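Looking for Lost Things: Our Year with a Simulated Tidying Robot

Project report by Areti Gkikas and Ruaridh Rennie, Robotics Club

12 shares | 7 comments

When we signed up for the project in the autumn, neither of us had written more than a few lines of code for anything that moved. We had both done the beginners' sessions, where you make a little wheeled thing follow a strip of tape, and we both rather liked the idea of something bigger. Our club leader suggested we try a household job, done entirely on the computer, so that we could make as many mistakes as we liked without breaking anything. That turned out to be very good advice, as we made a great many!

The job we picked was finding small things left lying about the house. Areti's grandmother is always losing things down the side of the settee (glasses, pens, once a whole packet of seeds), and it seemed a kind sort of problem to work on. We called our program Cloveletti, for reasons that made sense on the bus home and have been lost since.

Getting set up

We did all our work in a simulated house which the club calls Sondon. It had already been built by an older group, and we are very grateful to them, even if it took us until nearly Christmas to understand how their files were arranged. You can put furniture in, drop objects on it, choose where to look from, and save a view. Our program then goes over the view and says where it thinks an object is, or says that there isn't one.

Ruaridh wrote the part that drops the objects and Areti wrote the part that does the finding. We met every Tuesday after lessons and usually stayed until the lights in the corridor went off, and we kept a shared notebook, which we would recommend to anyone starting out. Ours is mostly crossings out, but the crossings out were the useful bit when it came to writing this report.

The living room

We began with the kitchen worktop, and that went so smoothly that we got a little bit proud of ourselves. Then we moved on to the living room and the sofa, where everything slowed down. Our first version looked for any patch that was a different shade from the things next to it. On a plain worktop that is fine, but the sofa in Sondon has lots of small dark marks on its cushions, and Cloveletti was delighted with every one of them. It kept telling us the sofa was covered in treasure.
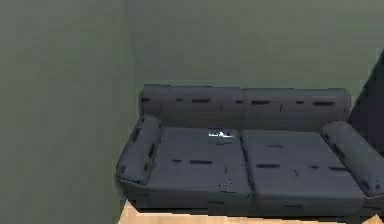

The living room sofa in Sondon, with one small white and blue object at the back of the left seat cushion.

We spent a long while staring at views like this one. To a person the bright object jumps out straight away against the dark grey, and we found it quite hard to put into words why, let alone into code. Areti's first idea was to ignore anything under a certain size. We tried that for two weeks, and it did get rid of most of the false finds, but it got rid of a good few of the real objects as well, so we had to put it back how it was and have a biscuit.

What helped in the end was asking how much brighter or darker a patch was than the whole cushion around it, and in which direction. The marks are only a bit darker than the cloth. A pale object is a great deal lighter. Once we scored patches that way the program calmed down enormously, and we both did a small dance, which the chess club next door came in to complain about.

Testing

For our proper test we made 249 new views of the living room that Cloveletti had not been tuned on, some with an object and some without. The program got 44 of them wrong. Most of those were dark objects on the dark cushions, which our scoring is bound to struggle with, and a few were objects pushed right into the crease between the cushions so that very little was showing. We had hoped to run 1000 views, but the club computer is elderly and we wanted to leave it free for the people getting ready for the Rindonow cup.

What we would do differently

We would start with the hard room. The worktop taught us very little, and it used up most of our autumn. We would also agree on names for our files before making any, as Ruaridh had a folder called "new" and Areti had one called "new new", and an entire afternoon went on working out which was newer.

We would like next year's pair to try looking at the same spot from two places, so that something tucked into a crease has a better chance of being seen. Ruaridh has begun some notes on this and they are in the back of the notebook, after the drawing of the duck.

Thank you to everyone in the club who listened to us talk about cushions, to the Tsolakis fund for the memory upgrade in February, and to Areti's grandmother, who read this report before we handed it in and would like it known that the seeds were found.

Share this report | 7 comments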